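Working with Yeast at Home

Most trouble with home-baked bread and buns starts with the yeast or with the temperature of the kitchen. These notes cover the questions we get most often.

Storing dry yeast

Keep an opened packet folded over tightly in a jar in the fridge. Unopened packets are fine in a cupboard away from the stove. Write the date on the jar when you open it. If you bake less than once a month, buy the small packets, as the big bags lose strength before you reach the bottom.

Testing old yeast

Stir a teaspoon of sugar and two teaspoons of yeast into half a cup of warm water. Leave it for ten minutes. A thick foam means it's good to use. A few bubbles around the edge means throw it out.

Water that is too hot kills yeast. It should feel barely warm on the inside of your wrist.
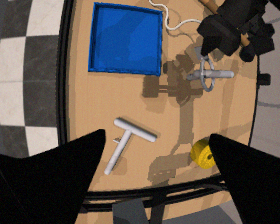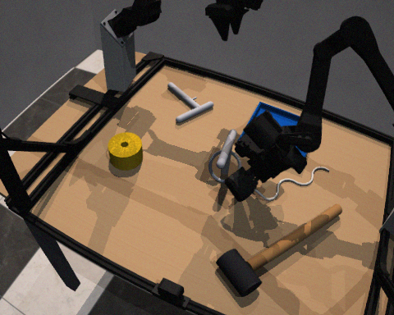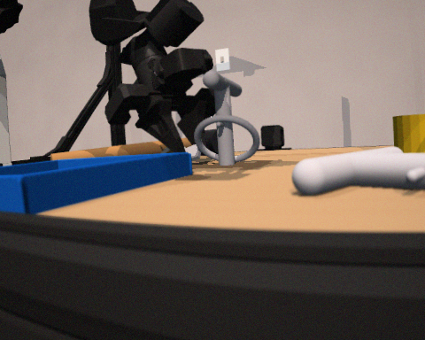 Kneading is easier on a surface with a little grip. Dust it lightly with flour and add more only when the dough sticks to your hands – too much makes a dry, heavy loaf. Pick a table at hip height if you have one and stand with one foot forward. A light brown wood-look top like the one in these pictures is a hard color to check for leftover flour and dough, so run a damp palm over it when you wipe down. Scrape first, then wash with cold water. Hot water turns bits of dough to glue.

Slow rising in the fridge

Dough for rolls can be made the night before. Oil the bowl, cover it, and put it on the middle shelf for up to 24 hours. Take it out an hour before shaping. Enriched doughs with butter and egg are slower to wake up and may need two.

In July we cut the yeast by a third and still get a full rise by lunchtime.

Freezing

Shape 6 rolls at a time and freeze them on a tray before bagging. Thaw them under a cloth until puffy, then bake as usual.

Last updated: June 2021

Related tips
Why pancake batter needs a rest
Cleaning a cast iron griddle
Flour: what to keep and for how long
Softening butter in a cold kitchen

Contact Nutora Kitchen Notes | © Nutora | Back to top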